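The Year I Fell for the Satin Pillowcase

How a slippery piece of white bedding took over my nights, my laundry day and a good stretch of my kitchen counter
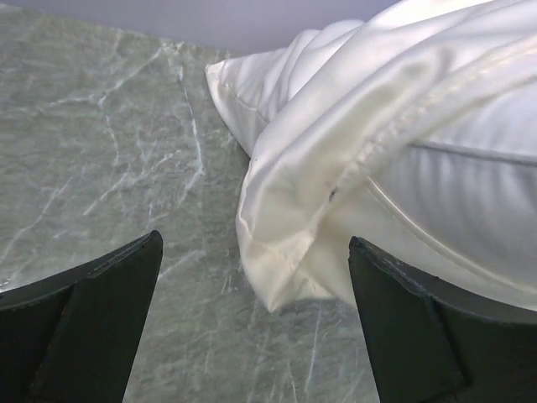 My grandmother slept on satin her whole life and I thought it was the silliest thing in her house. She had a bedroom you could have photographed for a perfume ad, all peach and cream, and when I stayed over as a kid my head would slide off the pillow at two in the morning and I'd wake up with my cheek on the mattress. I swore I'd be a cotton person forever. Plain, crisp, a little scratchy, the kind that smells like outdoors.

Then last May I stayed at a little inn in Irnorville, the kind with seven rooms and a breakfast that goes on until noon, and there it was again on the bed. White satin, shiny as a spoon. I actually groaned. I was too tired to go hunting in the closet for a spare, so I lay down on it with my coat still on, and the next thing I knew it was morning and my hair looked like I'd had it done. I have the sort of hair that usually gets out of bed looking like it's been in an argument. I went down to breakfast feeling quite smug.

So I bought one. Then I bought another, because you can't have one shiny pillow and one dull one sitting next to each other like mismatched shoes (I tried it for a week, and it bothered me every time I walked past the door). By the end of the summer I had five, and opinions about all of them.

Let's get the fabric business out of the way first, as it confused me for months. Satin is a weave. Silk is a fiber. You can have silk that's woven as satin, and you can have polyester that's woven as satin, and from across a room they can look very much alike. When a label says only "satin" and the price would barely buy you lunch, you're almost certainly looking at polyester, and that's fine! Some of my favorites are polyester. They wash easily, they come out of the machine nearly dry, and I don't cry if I go to bed with hand cream on. Silk feels different against the face, a bit warmer and less squeaky, but it wants to be treated like a visiting aunt. There's also sateen, the cotton cousin, which has a soft glow to it and never slides anywhere. If you want to dip a toe in, sateen is a good place to start.

My first proper one came from Brusier, a small bedding shop two towns over where they let you stick your hand inside the pillowcases before you buy. I recommend doing this wherever they'll let you. The outside of a satin case is always going to feel nice, that's its whole job. The inside tells you about the seams. Run a finger along them and feel for loose threads and lumpy corners, and give the fabric a gentle tug on either side of the stitching. If you see little gaps open up along the thread line, put it back. Satin frays like crazy, and a cheap seam will give up after a few months of being pulled on and off a big pillow.

And that brings me to size, where I went badly wrong. A satin case that's too roomy is a menace. The pillow swims around in there, the corners go floppy, and by midnight you're lying on an empty flap of fabric with all the stuffing bunched up by the headboard. Too tight is nearly as bad – the pillow turns hard and round and the fabric pulls into shiny stress lines. You want it to fill the case right to the corners without having to wrestle. I measured my pillows lying flat and got it wrong, then measured over the curve of the top and got it right. One tape measure, two minutes, would have saved me a return trip to Brusier and a rather humbling chat at the register.

Closures matter more than I expected too. An open end looks pretty with a bit of a drape to it, but the pillow will try to escape. An envelope flap holds everything in and it's what I'd pick for a bed that people really sleep in. Zippers are wonderful until you roll onto the pull tab. If you go for a zipper, look for one tucked into the side seam with a little fabric garage at the end for the tab to hide in.

Now for the laundry, where I have made every possible mistake. I washed my first white one with a load of bath towels. It came out with tiny pulled threads all over, like it had been dragged through a hedge, because towels are rough and satin is a baby. These days they go in a mesh bag, inside out, cool water, gentle cycle, and with nothing in the drum that has a hook or a zipper or a rough patch. I use half the detergent I used to. Too much soap leaves a film, and on white satin the film shows up as a tired, cloudy look that you'll blame on age. Skip the fabric softener altogether. I know it seems like exactly the thing for it, but it coats the fibers and dulls the shine, and you'll only end up washing it out again.

Please don't bleach them. I did that once, with a white one I was very fond of, and it went the color of weak tea. For makeup or face cream I dab on a little dish soap with my fingertip, leave it while I make coffee, and rinse it under the faucet. No scrubbing. Scrubbing roughs up the surface, and then you have a clean patch that doesn't shine, and it'll catch your eye forever.

Drying is easy enough if you have the patience. I hang mine over the shower rod, doubled over with the seams pulled straight, and by bedtime they're ready. If you must iron, turn the case inside out, set the iron as low as it will go, put a thin dish towel between the two, and keep moving. I've pretty much given up ironing, and here's my little trick. I pull the case onto the pillow while the fabric is only just short of fully dry, smooth it with the flats of my hands and leave it alone until evening with the window cracked. The pillow does the stretching for you. (Just short of dry, mind. Put on a properly wet case and you'll have a damp pillow, and a damp pillow is a miserable thing.)

About getting the case on in the first place. Everybody has a method and everybody thinks theirs is the only one. Mine is the burrito, though I believe the hotel people have a better name for it. I turn the case inside out, put my arms in up to the elbows, pinch the two far corners from the inside, then grab the corners of the pillow through the fabric and shake the whole thing down. With cotton it takes one good shake. With satin it takes none, the thing practically falls on by itself, and you have to be quick or it'll fall straight off again.

I do all of this on a hard flat surface now, something cool and smooth like stone, in preference to the bed. It sounds fussy, I know. But when the pillow is on the bed it sinks in and you can't tell what's going on underneath. On stone you can see at once if the stuffing has gone lumpy on one side, and you can press the air out evenly and square up the corners before carrying it back. Wipe the surface first, of course, and check for crumbs and rough spots. One bit of dried grit can snag a thread, and satin never forgives a snag. If you do get one, don't cut it! Ease the loop through to the inside with a blunt needle and stroke the fabric flat with your thumbnail.

I've changed my mind about color more than once. I went through a dusty rose phase and a short, regrettable navy phase (every speck of lint in the county moved in). I keep coming back to white. White satin picks up whatever light there is in the room, so it's a bit blue in the early morning and a bit gold by the lamp, and it looks good with the plain cotton sheets I still use on the rest of the bed. I tried the full satin sheet set, from a line called Zustulia, and I lasted three nights. I kept sliding toward the foot of the bed like a dropped bar of soap. The pillowcase is plenty.

As for what's inside, I'm a down-alternative person, medium fill, replaced when it stops springing back. Fold the pillow in half and let go. If it lies there folded and thinking about its life, it's done. My Brabec pillows have held up nicely, and they're the right sort of plump for a slippery case, firm enough to keep the corners full and soft enough that I don't wake up with a crick in my neck.

Does it do all the things people claim? I can only speak for my own head. My hair tangles less, I'd swear to that anywhere. I have fewer crease marks on my face in the morning, though I also go to bed earlier than I used to, so make of that what you will. My skin is the same skin. I wouldn't buy one expecting a miracle, but I'd buy one for the moment when you flip the pillow over in the middle of the night and the other side is cool, and it feels like slipping into a lake.

I called my mother to tell her I'd become a satin person. She laughed for a long time, and then told me she still has two of my grandmother's, the peach ones, folded in tissue in the cedar chest. I'm driving up to get them on Saturday, and I'm bringing my own mesh bag.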